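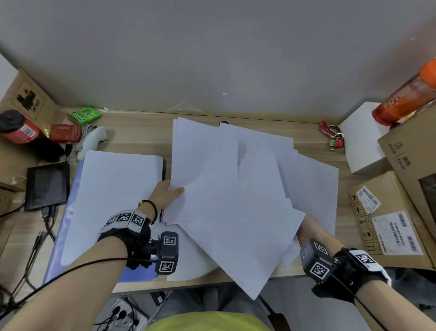 Going through loose papers at a desk.

The paper bill should stay free

My water bill went up by $2 in May. I had used no more water than usual. The extra money was on a line of its own near the bottom, and it was called a document delivery charge. It took me two phone calls to learn what it meant. The water office in Protwood now runs its billing through a company called Presska, and anyone who still wants a bill in the mail pays for it every month.

I could have switched to the online account that same evening. I have a computer, a phone and a working printer, and I am used to passwords. I kept the paper bill and paid the charge, and I have kept paying it since. I think the charge is wrong and that the city should drop it.

The case for it is easy to state. Printing costs money and so does postage. Most customers are said to prefer email. A person who asks for something that costs more should pay more, the way you pay extra for gift wrapping. I have heard this from the clerk on the phone, from two neighbors, and from my own brother-in-law, who has not opened an envelope in years if he can help it.

I don't think a bill is like gift wrapping. A bill is a demand for payment. The office that sends it is telling me I owe money and that something will be shut off if I don't pay. Getting that demand to me in a form I can read and keep is part of the job of collecting. If I hired someone to mow my lawn, I would not expect a fee for being told what the mowing cost. 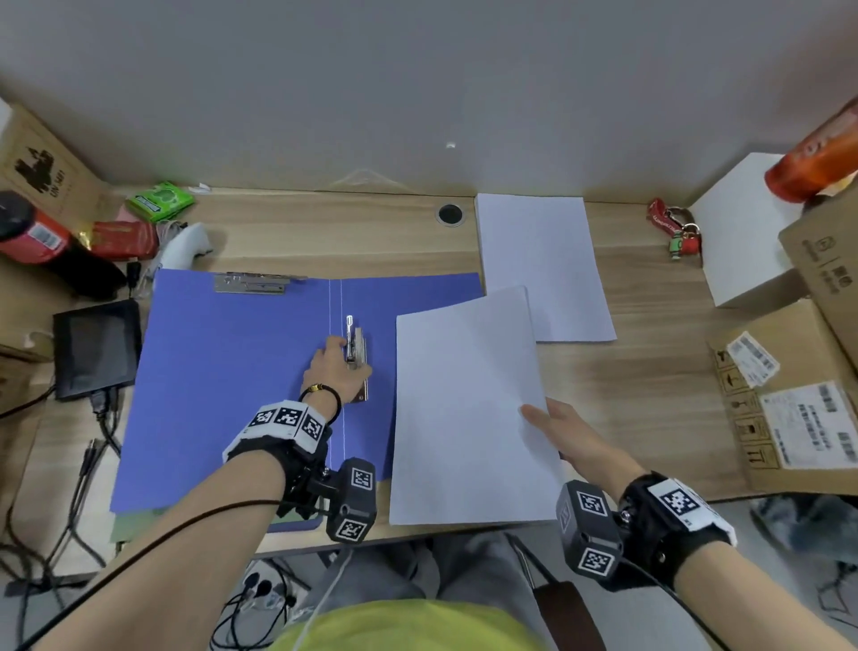

Min Zeltell
Contributing columnist
November 19, 2019

There is also the matter of who keeps the record. When the bill comes on paper, I have a copy and the office has a copy. If we disagree, we can lay the two side by side. When the bill lives in an online account, there is one copy, it belongs to the company, and I am allowed to look at it. I am allowed to look for as long as the company says so.

I learned this from the electric company, which went online-only for new customers before the water office did. My mother moved into a smaller place and opened a new account there. When she moved again, the account was closed, and 30 days later her sign-in stopped working. Later she needed proof that she had lived at that address. The bills would have been perfect for it. They still existed somewhere, but she could not reach them, and the form to request them had to be sent from inside the account she no longer had.

She got them in the end. It took letters, a copy of her license and most of a month. With paper she would have gone to the drawer.

People who favor online accounts tell me to download everything as it comes in. That is good advice, and I do it with my bank. But look at what it asks. I have to remember to sign in, find the right page, save the file, give it a name I will understand in five years, and keep it somewhere that won't fail. Mailed bills asked me to put an envelope in a drawer. The work has been moved from the company to me, and now the company wants credit for being modern, plus $2 if I'd like it to take the work back.

I should be fair about paper. It piles up. It gets lost, it gets coffee on it, and a house fire takes all of it at once. My own system is an open-top box by the back door that gets sorted when it is full, and I would not hold it up as a model. I have thrown away things I needed and kept every pizza coupon printed in this county. There are people who run a whole household from a phone and never miss a due date, and they should go right on doing that. I am not asking the water office to mail them anything.

What bothers me is the direction of the charge. It falls hardest on the people least able to get out of it. The fee is nothing to me. To someone living on a small fixed check, it is one more thing taken off the top, and the same person is likely to be paying it to the phone company and the trash hauler too. These are often older people. They are people who share a computer at the library, where you sign up for a slot and then type your account number with a stranger waiting behind you. They are people whose internet is the first bill they stop paying in a bad month, so that the other bills go out of reach as well.
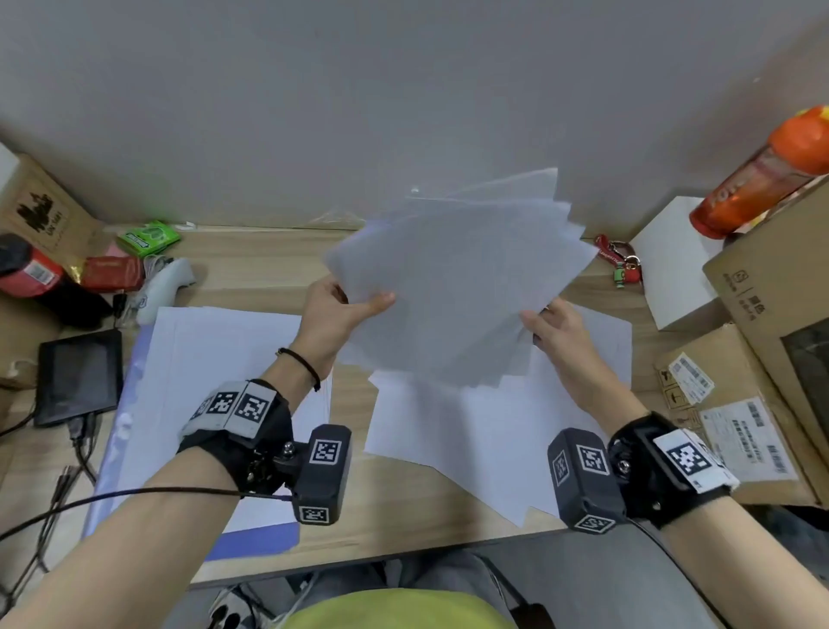 The clerk told me there is a waiver. You can apply for it if you have no internet at home. The application, I am sorry to report, is on the website. I asked if I could have one mailed, and she was kind about it and said she would see. It came nine days later. It asks for proof of age or income and a signed statement, and it has to be renewed every year. I would like to know what it costs to print, mail, read and file those applications, compared with mailing a bill to the same people.

Then there are mistakes, and mistakes are my strongest reason. A printed bill gets looked at. It sits on the counter for a few days and you see it while you wait for the kettle. An email that says "your statement is ready" tells you almost nothing, and with automatic payment turned on you may never open it. A neighbor of mine was billed for another customer's meter, one ending in 3641, for the better part of a year. She was on automatic payment. She found it only when she printed her statements for a tax question and saw that the meter number did not match the one on the side of her house. The office gave the money back without any fuss. But she had to be the one to notice, and the setup she had been pushed into made noticing less likely.

I don't know how often that happens. I doubt the office does either, and I'd like them to find out before they call the change a saving.

As for the trees, I use less paper than I used to and I'm glad of it. One sheet and an envelope a month is a small part of what comes through my mail slot. The same water office sent me a glossy booklet this fall, up to 50 pages if you count the covers, on how to save water and sign up for online billing. I did not ask for it and was not charged for the delivery.

The city can fix this without undoing anything. Keep the online account for everyone who likes it. Make the mailed bill free to anyone who asks, by phone or at the counter, with no form and no yearly renewal. Keep closed accounts open to their former owners for as long as the city itself keeps the records. And put the meter number in large type at the top, on the screen and on the page, so people can check it against the one on the wall.

The contract with Presska comes up for review in the spring. I plan to send my comments by mail.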